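Round table for a small breakfast corner – oil it, or leave it alone?
Home & Kitchen > Furniture and Floors

grolevia_gal
Hi all, hoping for some friendly advice. We finally gave up on the big rectangular table we inherited (it seated eight and there are two of us, so you can imagine) and brought home a round one in light wood for the corner by the kitchen. I love it more than I expected to love a table. The grain is so pretty in the morning that I've been drinking my coffee slower just to look at it!

My trouble is the shine. Our floor is polished grey marble with white veins, it came with the apartment, and between the floor and the tabletop there's an awful lot of light bouncing around by nine in the morning. My husband says to rub the top down and oil it so it goes matte. I'm scared of ruining it. Here's how it looks with one of the white saucers on it.

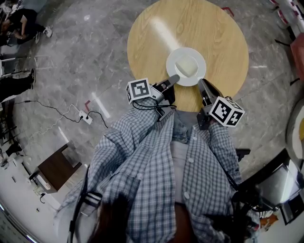 The new table and the marble, with the light coming across the top

I paid 70 for it secondhand, so it isn't the end of the world if I make a mess, but I'd be sad. Also wondering about a rug underneath.

Kvido Michalík
Lovely grain on that. Please don't sand anything until you know what finish is on it. That bright streak across the top makes me think of lacquer or varnish, and oil won't soak into either one – it'll just sit there and go sticky, and you'll be wiping it off for a week. Ask me how I spent last August.

Try a drop of water somewhere out of the way and leave it a few minutes. If it stays beaded up, you have a sealed top and you can forget about oil.

teacup_hollow
I'm going to disagree with Kvido a little, with affection. You can take the gloss off a varnished top without stripping it. Very fine steel wool, going with the grain, light hand, then a thin coat of wax. I did ours on a Sunday afternoon with the radio on and it came out soft as anything. Start on the underside if you're nervous.

And those wide-rimmed saucers are my favorite kind, there's room for a cookie!

Kvido Michalík
You can, sure, if it's varnish and there's plenty of it. If it's a thin factory coat over veneer you'll be through it before the song ends. I'd still do the water test first.

Žofie Rusnák
May I speak up for doing nothing? Hang a sheer curtain and see if the glare still bothers you. Ours cost 35 and fixed the same problem, and I can take it down in winter when I want every bit of sun I can get.

On the rug, I'd say yes with marble, mostly for the noise of the chairs. Go round, and big enough that the chairs stay on it when you push back. Mine is too small and I catch a leg on the edge at every single meal.

teacup_hollow
No rug under a breakfast table for me, thank you. Crumbs! Felt pads on the chair legs and a broom.

grolevia_gal
You're all so kind. Did the water test near the edge and the drop just sat there, so it's sealed and the oil is going back in the cupboard. Curtain first, then maybe I'll get brave with the steel wool underneath. Žofie, how far past the table does your rug go? I want to measure before I order one.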